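2019年4月10日 双臂整理台，规划与感知联调

接着上次没弄完的两件事：一是双臂共享区的占用锁，二是细长物体的抓取高度。上午主要是前者，下午是后者，中间穿插改了日志工具。代码都在 calline 的 shared-zone 分支上，没有合主干，Cosimo 看过再说。

先记环境，免得回头对不上。规划用 Calline 当前分支，感知节点是 Larneck，底层控制还是 Pravmont 那套接口，没动过。日志用 Zanetti 录，主题列表比平时多了两个：锁状态和每次重规划的触发原因。手眼标定沿用旧文件，没有重做。两臂的速度上限都压到调试档，所以下面凡是提到耗时的地方，不能拿去和正式跑的结果比。

桌上的东西按 Imelda 给的清单摆：四个橙色篮子、铅笔、各色记号笔、橡皮、计算器，还有那盆多肉。多肉算固定障碍物，不参与整理，但规划器得绕开它。篮子可以挪，这是这一轮和以前最大的区别。以前篮子位姿在任务开始时读一次，之后当常量用；现在任务里允许一只臂先调整篮子位置，另一只臂往里放东西，常量这个假设就不成立了。

一、共享区占用锁

原来的做法是把桌面从中间一分为二，左臂管左边，右臂管右边，中间留一条带子，谁进去谁拿锁。逻辑简单，问题是锁只管末端，不管前臂和肘部。左臂伸到多肉那一侧的时候，末端还没进带子，肘部的包络已经压过去了，右臂的规划器看不见，照样给出一条可行轨迹。仿真里能看到两条包络相交，实机上靠 Pravmont 的力矩保护停过一次。

改法是把锁从区域换成体素集合。每条轨迹提交前，先把整条臂沿轨迹扫过的体素算出来，和另一只臂已登记的集合求交，空集才放行。不是空集就看时间窗，时间窗错开也可以放行，否则后提交的那个等。体素边长先取 16 毫米，再细的话求交那一步会拖慢提交，Wen-hsiung 建议先别追求精度，把流程跑通。

第一次上机就死锁了。左臂抓住篮沿之后要往里收，登记的集合包含了右臂悬停的位置；右臂悬停等放置许可，放置许可又要等左臂把篮子放稳。两边都在等对方，超时之后一起报错退出。日志看得很清楚，锁状态那个主题的最后两行互相指着。

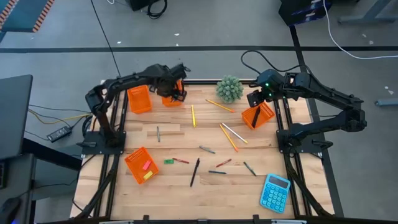
图1 左爪夹着篮沿，右爪停在另一侧的篮子上方。俯视机位。

处理办法和 Nives 讨论了两种。一种是给任务排优先级，挪篮子永远高于放东西，低优先级的一方遇到冲突必须退到安全位。另一种是在提交时就检测等待图有没有环，有环就拒绝后来的那个，让它重新规划。后者干净一些，但现在重规划的失败处理写得很粗糙，拒绝之后任务层不知道该干什么，会原样再提交一遍。所以先用第一种，第二种开了单子挂在我名下。

加上退让之后又跑了一轮，死锁没再出现。新问题是右臂退得太积极：左臂只是从篮沿上松开、准备抬起，集合还没来得及释放，右臂就退回去了，等左臂走开再重新过来，来回一趟白跑。原因是释放时机绑在轨迹结束事件上，中途走过的体素一直占着。改成按进度分段释放，走完一段还一段。分段点目前是均匀切的，以后应该按关节速度切，慢的地方切细。

还有一个小坑：分段释放的进度取自指令时间戳，没有取实际关节反馈。速度压低之后两者差得不多，看不出来，正式速度下指令会跑在前面，等于提前放锁。这个必须在提速之前改掉。已在代码里加了断言，速度档位不是调试档时直接拒绝启用分段释放。

二、篮子位姿更新

Larneck 对篮子的估计用的是篮口四条边拟合矩形。没有遮挡的时候稳定，夹爪一上去，篮沿被挡掉一截，拟合就往没挡住的那边偏。偏了之后规划器以为篮子动了，触发重规划，左臂手里的动作被打断。触发原因那个主题里满屏都是 basket_moved，篮子其实在桌上待着没动。

改动：夹爪与篮子处于接触状态时，冻结视觉更新，位姿由末端位姿乘上抓取瞬间的相对变换推出来；松开并抬离之后再恢复视觉。恢复时如果两个来源差超过 7 毫米，先停下来重新观测，不直接采信任何一边。阈值是拍脑袋定的，等有了数据再调。

Cosimo 提醒过，接触状态现在只看夹爪开度，夹空和夹住薄边的开度很接近，容易误判。我试了把电流也加进判据，手头这几次没有误判，次数太少，不下结论。他建议另外录一批专门夹空的，当作负样本，我同意，还没排。

篮子里的东西也要算。篮内物体目前在任务层只是一个列表，挪篮子的时候列表里物体的坐标没有跟着变，于是右臂后面会把已经在篮里的便签当成桌上的新物体，位置还是旧的。修法是把坐标挂到篮子坐标系下面。改了场景图的父子关系，顺手把渲染那边的也改了，不然可视化里便签会飘在半空。

三、细长物体的抓取高度

下午换到下层控制。对象是记号笔和铅笔，平放在桌上，直径小，手指下探的余量也小。浅色桌面反光，深度图在亮斑附近有洞，补洞之后高度会往上或者往下跳一点。以前的写法是取物体点云的最低点当桌面高度，碰上洞的边缘就会取到飞点，手指要么悬着不下去，要么顶到桌面触发力矩保护。

现在改成桌面高度不从物体点云里取，任务开始时拿全桌的点拟合一个平面，后面所有下探都参照这个平面。深度洞周围一圈像素在拟合前剔除。平面参数存进日志头，回放时能直接看。今天录的第一个包里，剔除之后参与拟合的点是 2064 个，够用，但是分布不匀，亮斑那边基本没有点，平面在那一侧靠外推。

另一处是夹爪模型。URDF 里的手指还是旧指尖的长度，换过指尖之后没人更新碰撞体。控制端用的工具坐标倒是新的，所以单独下探没问题，一带上碰撞检查就报不可行。这个折腾了我最久，一直以为是平面拟合出了错，最后把碰撞体单独显示出来才发现。碰撞体已更新，旧文件改名留着。

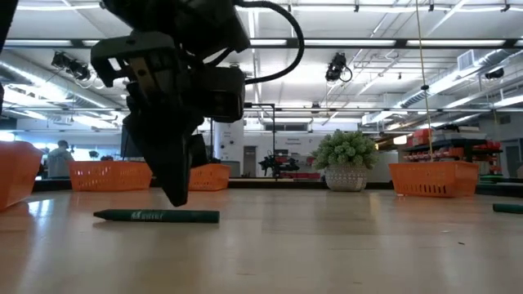 图2 下探检查，指尖停在深绿色笔的右半段上方。侧面低机位。

下探分成两步走：先到预抓取高度停住，核对手指平面和笔的轴线，再闭环慢速下去。停住这一步是 Tae-yang 要求加的，理由是便于和侧面机位对时间。停的时候顺便重新观测一次笔的中心。笔短，俯视机位里又常被腕部挡掉一段，剩下的那段拟合出来的中心会朝露出来的一头偏。处理思路和篮子一样，遮挡开始之前的估计留着，遮挡之后的观测只用来判断物体有没有移动，不用来修正位置。

轴线方向倒是一直比较准，长的铅笔尤其稳。两支笔交叉的时候不行，分割会把它们连成一个物体，主方向落在两者之间。任务层暂时的做法是遇到长宽比异常的就跳过，先处理别的，等边上清空了再看。交叉的分开问题不归这一轮管，Imelda 那边有标注好的样本，等她整理完。

橡皮和计算器走的是另一条分支，按外接矩形的短边夹。计算器太宽，超出夹爪行程，任务层应该把它标成不可抓，眼下是靠规划失败来发现的，白白多等一次超时。加一个前置检查就好，几行代码，留给自己明早热身。

四、日志和时间戳

Zanetti 录的包里，俯视机位和侧面机位的时间戳对不齐。查下来是两路用的时间来源不同，一路是驱动收到帧的时刻，一路是发布消息的时刻，后者晚，实测某一段晚了 23 毫秒。慢速调试时无所谓，看遮挡开始的时刻就不行了，冻结视觉更新的那个点会错一两帧。

两路统一改成驱动时刻。旧包不重录，写了个小脚本在回放时减掉偏移，脚本放在 tools 下面，用法写在文件头。注意偏移不是常数，主机负载高的时候会变，所以旧包只适合看流程，别拿去算误差。

另外，锁状态主题的频率太高，把包撑大了不少。改成只在变化时发布，外加一个低频心跳，回放端判断断流用心跳。Wen-hsiung 的分析脚本是按固定频率插值的，已经跟他讲过，他那边要改读法。

五、待办

等待图的环检测，以及拒绝之后任务层的回退。我。
分段释放的进度改读关节反馈。我，提速之前必须完成。
夹空负样本。Cosimo 和我，时间未定。
平面拟合在亮斑一侧缺点。先试试调灯的角度，不行再考虑多帧融合。Nives 说她想先看一下原始深度，包已经拷给她。
手眼标定重做一次。旧文件是换指尖之前的，理论上不受影响，但我不想再在这上面猜。
计算器的宽度前置检查。我。
正式速度下的整轮测试不早于上面前两条。七月的演示排期里写的是双臂同时动作，Tae-yang 问能不能先交单臂轮流的版本，我回答可以，占用锁关掉并行就是那个版本，配置项叫 exclusive_mode，默认关。

收工前把分支推上去了，最后一次提交编译通过，单元测试里有一项场景图的还红着，是父子关系改动引起的，测试本身写死了旧的坐标系名字，明天改测试。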